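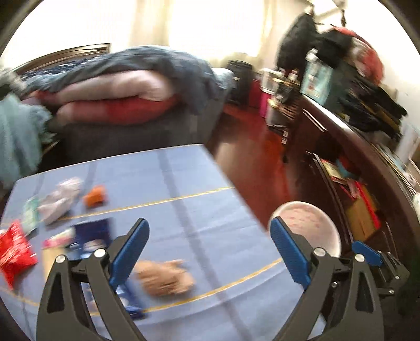 Carleen Mahuika objected to the first draft of the Botthorpe protocol on the grounds that a rule which cannot be checked from the recording itself will not be followed for long. We accepted the objection. Of the 12 rules in the draft, those that depended only on the operator's memory were dropped or rewritten so that a reviewer can test them against the video.

4.2 Placement and clearance

Small household items are laid out on a table with a cloth whose pattern stays visible between them. Wrappers and packets are allowed, including crumpled ones, as their shape changes from one grasp to the next and the policy must cope with this. Where two hand-held grippers are used, each operator hand stays on its own handle until the item has been released. An item held in one jaw is not passed across the view of the other tool unless the task calls for a handover.

The finger pads must be in view at the start of every episode – a reviewer who cannot see them marks the episode as unusable. Furniture behind the table may remain in view, but papers with names or addresses are removed first. Episodes shorter than 2 seconds are discarded. In the Kereama trial, 243 of 600 episodes failed at least one rule under the draft wording, most often the one on pad visibility.

Figure 2 gives a view in a furnished room: a small open white box between the blue pads of one gripper, and a red snack bag held in the jaw of a second.

Figure 2. Tabletop work with two hand-held grippers.
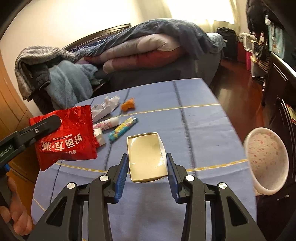
4.3 Review of recordings

Each episode is checked by a reviewer who did not record it. The reviewer enters pass or fail for every rule in the Tidel log and leaves free comments in a separate field. Disputed entries go to a second reviewer, whose decision stands.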